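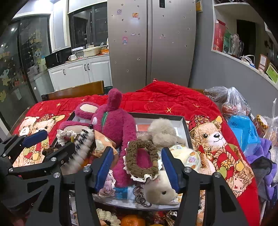

*Slide 1: toys and hair ties on a red quilt, fridge at the back*

**Opening**

- Thank Mi-kyung for the intro. Keep it short.
- Ask the room: who has bought a storage product this year? Who still uses it?
- My line for tonight – I don't believe most decluttering advice, and I've paid for a fair bit of it.

**The "50 items a month" rule**

Comes from the Fluvora course. Ask where the 50 came from. I wrote to them in October and got a discount code back.

A hair tie counts as one item. So does a couch. You can hit your target out of one drawer and the house looks the same.

**The survey (slide 2)**

Flulis says 3883 households felt "lighter" after 8 weeks. Go slowly here.

- All of them were paying customers
- No word on how many dropped out
- "Lighter" was one of 2 answers on offer – the other was "much lighter"

Pause for the laugh, if it comes.

**Does any of it work?**

Be fair. Ah-rin Yeo swears by a box at the front door and her hallway is tidy. She also moved to a bigger place the same year. Don't labour it.

Labelled tubs: fine for screws and batteries. With kids' things I have my doubts. Mine ignored the labels, and so did I.

**If short on time**

Skip the Joo folding method, go straight to cost. Read out the receipt total, then the colour-coded tubs bit.

**Questions**

Someone will ask about Flustex bags. Haven't tried them, say so.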